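Ticket 2907 — Trillden handheld gripper, evaluation kit
Status: open, waiting on vendor
Product: Trillden grip tool with wide-angle camera, firmware 2.03
Reported by: Yoon-hee Gil, Wirnholm

Problem
Tracking drops out on outdoor takes. Indoor takes from the same unit process without errors. Take 203 lost pose at the railing and did not recover. The log shows error 949 (exposure limit) at the same point.

Checked so far
Lens cleaned, mount screws tightened, calibration board run twice. Reprojection error is within the limit given in the kit manual. Swapped the battery and the memory card — no change.

The still from take 203 shows the exposure problem. The patch at left under the green cylinder is blown out, and so is the opening at right, while the window panes at lower right stay dark. Black fabric covers much of the upper left. 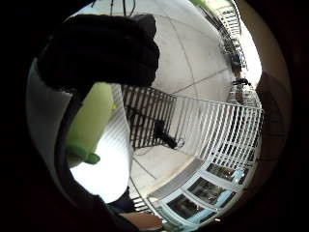

Vendor reply
Lock exposure before leaving the building and set the ceiling to 2 ms. Keep sleeves and loose fabric away from the lens. Auto exposure is the default in this firmware and there is no per-take override.

Next steps
Repeat the route with exposure locked, both directions. Attach raw logs to this ticket. If 949 comes back, request a replacement camera module before the evaluation period ends in April.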